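Detum capsule at the Donamville museum, worth the trip?

padloop46
Drove over in February to see the Detum capsule. You can't walk around it. It's behind a rail and the hatch side faces the wall. Admission was $16. My kid liked the gift shop more.
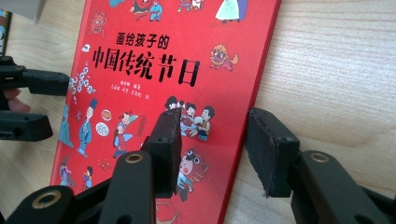
Red picture book, Chinese title.

tradis_fan
Disagree. The Tradisside exhibit let people get close and the heat shield got scratched. I'd take the rail.

padloop46
A mirror behind it would fix the problem. Unnithan Hall has one for their lander.

orbit_clerk
The mirror at Unnithan is so dim it's useless. Go at 2 when the tour runs, they take you to the hatch side. 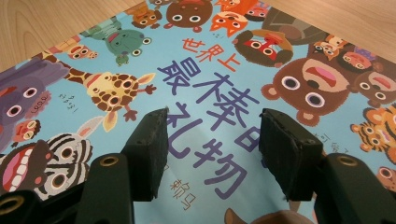

Do you need a separate ticket for the 2:00 tour?
It's included with admission, but they cap it at 40 people, so sign up at the desk when you get in.

tradis_fan
The cap was lower when I went.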